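Gelell 翻新塔式工作站：给家里和小工作室用的安静主力机

文：Augustina Kyei　九月
分享 463　评论 12

我一直很喜欢老式工作站。机箱厚实，侧板一开就能动手，螺丝拧上去有分量，和现在那些薄薄的一体机完全是两种脾气！这一页要介绍的 Gelell 系列，就是我们店里翻新、测试、重新配置过的塔式工作站，主要卖给修图、剪片、排版、做小型数据库的朋友，也有不少人买回去当家里的文件服务器，一开就是好几年。

编号 1813 的这一批是今年夏天收进来的，原先在一家叫 Orlandini 的建筑事务所里画图用。事务所搬家换设备，整批转给了我们。用得很爱惜，灰不多，机箱没有磕碰，风扇轴承也都还顺。Tiziana Ruggiero 负责验机，她一打开第一台就跑来喊我去看，说好久没见过走线这么规矩的机器了（她平时可不轻易夸人）。

为什么喜欢这种机箱

先说结构。钢板折出来的架子，该厚的地方厚，搬动的时候不会扭。硬盘托架用的是塑料卡扣，换盘很省事，捏住往外一拉就行，装回去听到“嗒”的一声就到位了。我给朋友演示过很多次，连从来没拆过电脑的人也能自己换好一块盘，那种成就感真的很足！

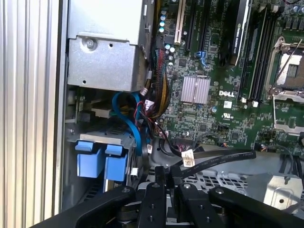 机箱内部：灰色金属支架，下方是两个亮蓝色卡扣。

再说散热。风道从前往后走，内部空间宽裕，热气不容易闷在里面。我自己那台放在书桌底下，晚上导出视频的时候也只听到很低的一点风声，隔壁房间完全没有感觉。要是您家里特别安静，下单时可以备注一下，我们会换上 Kellen 的低转速风扇，不另外收费。

最后是接口。前面的口够用，后面的口很多，老键盘、老扫描仪、音频设备都能接上。有位做古籍数字化的客人带着一台上了年纪的扫描仪过来试，插上就认，他当场又多订了一台。

翻新时做了什么

每台机器到店以后先整机除尘，换掉主板电池，处理器重新涂硅脂。内存逐条检测，有一条报错就整组更换。硬盘一律装新的，旧盘不会留在机器里，客户资料这件事我们看得很重。电源单独上负载测试，跑满一夜，第二天早上再看电压记录，不合格的拆下来当配件处理。

测试完以后装好系统，做一次完整备份，备份文件存在随机附带的 U 盘里。哪天系统出了毛病，照着说明书从 U 盘启动，喝杯茶的工夫就恢复好了。说明书是我自己写的，中文，字号特意放大，每一步都配了编号。

机器上我们只贴一张小标签，写着测试人和批次。别的贴纸一概不加，原来的样子挺好看的。

显示和画面

标配独立显卡，两个输出口，最高支持 1920 宽的双屏显示。做表格、写稿子、修照片都很舒服，我自己是左边放素材、右边放时间线，用惯了双屏就再也回不到单屏了。想接更高分辨率的显示器，可以选装 Dilevar 显卡套件，装之前请先量一下桌下的空间，后面要给线缆留出一掌宽的余量。

内存和扩展

内存可以按需要加，买的时候加最划算，以后想加也来得及，带回店里我们免费安装。自己动手也完全没问题：关机，拔掉电源线，摸一下机箱的金属部分放掉静电，打开侧板，把插槽两头的扣子往外掰，内存对准缺口压下去。力气要匀，两头都压实。第一次装的人往往不敢用力，压得不够深，开机会响几声，重新压一次就好了。

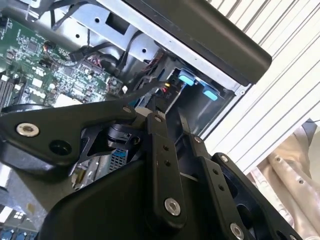
规格一览

型号：Gelell 塔式工作站，翻新版
批次：1813
内存：标配双条，可加装
硬盘：全新固态硬盘一块，可加装机械硬盘
显示：双输出，1920 宽双屏
风扇：标准款，可换 Kellen 低转速款
系统：预装，附恢复 U 盘
随机附件：电源线、中文说明书、备用螺丝一小包
保修：12 个月，电源和硬盘都包括在内

购买和取货

店里随时可以试机，带上您自己常用的文件来跑一跑，比看参数管用得多。下午三点以后人少一些，可以慢慢试。外地的朋友我们用双层纸箱发货，箱内有泡沫护角，收到后请先检查外箱，再插电开机。机器在路上晃了几天，开机前最好打开侧板，看看内存和显卡有没有松动，顺手按一按。

旧机器可以折价，能开机的不能开机的都收。机箱脏也没关系，Tiziana 除尘很有一套！

评论摘选

“替我父亲买的，他用来整理老照片，已经学会自己换硬盘了，得意得不行。”

“声音确实小。想问一下机械硬盘能不能装两块？”
店主回复：可以的，下单时备注，我们把数据线一起配好。

“说明书字大，好评。”

相关商品
Dilevar 显卡套件（含安装）
Kellen 低转速机箱风扇
Gelell 内存加装服务
Orlandini 批次二手显示器
防静电手环与螺丝刀组合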